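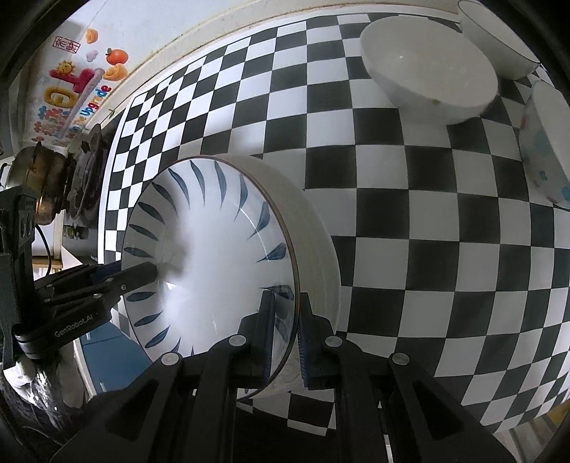
Weiße Schale mit dunkelblauem Blattdekor

Häufige Fragen zu Einladungen, Tischkarten und Menükarten
Stand: Donnerstag, 27. Juli 2023

Brauche ich wirklich Letterpress?
Vermutlich nicht. Wir drucken es gern, aber die meisten Gäste halten die Karte kurz in der Hand und hängen sie dann an den Kühlschrank. Wer am Papier Freude hat, soll es nehmen. Wer nur gelesen hat, dass man das jetzt so macht, spart sich das Geld besser.

Lohnt sich eine Save-the-Date-Karte?
Bei Gästen mit weiter Anreise ja. Wenn alle im selben Landkreis wohnen, reicht ein Anruf.

Ab welcher Menge druckt ihr?
Ab 42 Karten. Darunter wird der Stückpreis so unangenehm, dass wir davon abraten.

Kann ich die Farbe an mein Geschirr anpassen lassen?
Annähernd. Ein Blau auf Glasur und ein Blau auf Baumwollpapier sehen nie gleich aus, auch wenn manche Anbieter das versprechen. Schickt uns ein Stück oder einen Stoffrest, Handyfotos taugen dafür nicht.

Wie viele Korrekturrunden sind im Preis enthalten?
Zwei. Danach berechnen wir nach Aufwand. Ruxandra Filip setzt die Texte und fragt lieber einmal zu viel nach, wie sich Tante Zdeňka schreibt. Die Freigabe gebt trotzdem ihr, und Tippfehler nach der Freigabe zahlt ihr auch.

Was ist der Unterschied zwischen den Serien Ladis und Thibodeau?
Ladis ist glatt, leicht und lässt sich mit Tinte beschreiben. Thibodeau ist schwerer, rauer und teurer. Mit Füller verläuft die Schrift darauf gern, das steht bei uns auch auf dem Musterbogen.

Ist euer Papier nachhaltig?
Mit dem Wort sind wir vorsichtig. Ein Teil der Sorten enthält bis zu 80 Prozent Altpapier, die übrigen nicht. Am meisten hilft es, weniger Beilagen zu bestellen.

Kann ich meine Gästeliste aus Skuvex übernehmen?
Als Tabelle exportieren und mailen. Bei Umlauten und Häkchen geht dabei öfter etwas schief, bitte vorher durchsehen.

Gibt es noch Termine für September?
Für Digitaldruck ja, für Handpresse nur nach Rücksprache mit Kamil Sýkora. Eilzuschläge nehmen wir keine, zaubern können wir aber auch nicht.

Muss eine Antwortkarte dabei sein?
Müssen nicht. Unserer Erfahrung nach antworten die Unentschlossenen auch mit frankierter Karte nicht.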